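Cellule Omine : poste de manipulation de barrettes mémoire
README, version du 10/03/2023
Responsable de la cellule : Rhonda Petrenko. Maintenance mécanique : Dale Beaulieu.

Ce fichier décrit le montage et l'entretien de la cellule. Le format des enregistrements est décrit dans le dépôt Setton.

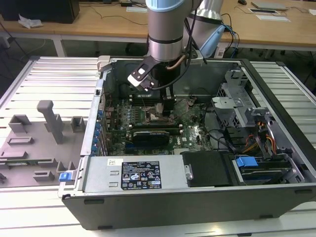
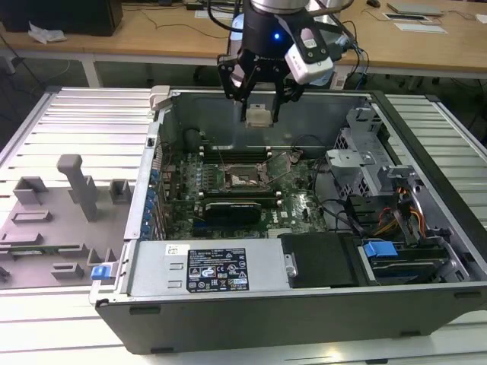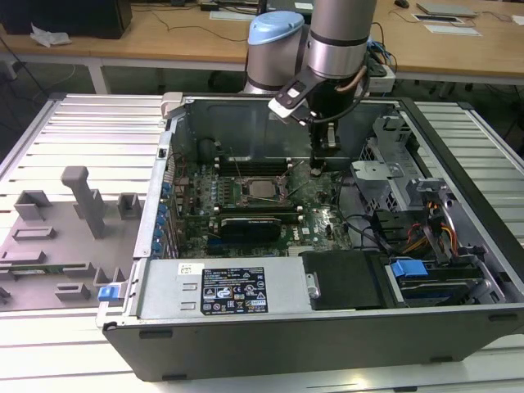 Cellule Omine : le bras au-dessus du boîtier ouvert, la plaque support grise et sa barrette à gauche.

Mise en place
Coucher la tour sur le plateau rainuré, panneau latéral retiré, bloc d'alimentation côté opérateur. Poser la plaque support à gauche du boîtier. Placer la barrette dans la plaque, contacts dégagés. Ramener les câbles d'alimentation vers la baie de disques avant toute descente du bras.

Calibrage
Lancer la routine zillance_cal après chaque déplacement du boîtier ou de la plaque. Elle enregistre 5 poses. L'écart admis est de 3 dixièmes de millimètre ; au-delà, resserrer la plaque et recommencer. Vitesse d'approche : 40 mm/s, à ne pas modifier sans prévenir Rhonda.

Entretien
Contrôler les doigts de la pince en début de séance et remplacer les embouts marqués. Vérifier que le câble du poignet garde assez de mou quand le bras est en position basse. Les pièces de la plaque s'impriment à partir des fichiers du dossier chisholm/. Les blocs ont été réimprimés en août, les anciens fichiers ne sont plus compatibles.

Données
894 séquences à ce jour. Celles dont le calibrage est hors tolérance sont dans rejets/ et n'entrent pas dans le total.

Problèmes connus
La pince perd parfois sa liaison après un arrêt d'urgence. Couper l'alimentation du contrôleur, attendre le redémarrage complet, refaire le calibrage.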